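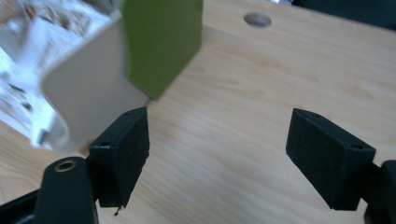

Desk, pale wood, with the hole in question.

Home | Forums | Desks & Offices | New Posts | Log in

Cable holes in desks: am I the only one against them?
Posted Friday by siv_wikstrom, 647 views

My office at Plamton is ordering new desks and we've been asked whether we want the kind with a hole in the top. I said no. A coworker reacted as though I'd voted against windows.

My case is simple. I've had a desk with a hole for 2 years and what goes down it is pens. The cables go over the back, where cables have always gone. Crumbs also go down it. Once, an earring.

bogdan_k wrote:
You need a grommet with a lid. Any hardware store. Then route the power strip under the top and feed everything through. I did mine in June and haven't touched a cable since.

siv_wikstrom wrote:
I had a lid. It went down the hole.

DKelemen wrote:
Then the lid was the wrong size, and that is hardly the desk's fault. Measure across in two directions, because cheap ones aren't always truly round. Mine needed a 2 inch.

Also, over the back only works if the desk isn't shoved against the wall. Most are.

miyuki.f wrote:
Siding with Siv. The hole is always exactly where you want to put your coffee. I had the Rorner one with the hole in the middle rear and I set a mug half over it more mornings than I care to admit. Swapped it for a plain Erraji top and clipped the cables to the leg. Took me 19 minutes, most of it looking for the clips.

bogdan_k wrote:
Clips fall off. Ask me in a year.

miyuki.f wrote:
Mine are screwed in, Bogdan.

bogdan_k wrote:
Oh, so you're fine with holes after all.

DKelemen wrote:
He's got you there. Siv, if the office does go with holes, ask for them in the back corner, and ask before they drill. Ours at Oston came dead center and facilities wanted a form for every change.

siv_wikstrom wrote:
Update: I was outvoted. We're getting holes. I've asked for the corner and been told it's "noted."

Comments (3)

naledi: Read this whole thing at work with my charger hanging over the back of the desk. Felt judged.

guest: Dénes is right about measuring twice. I own three lids.

pencilcup: Did you ever get the earring back?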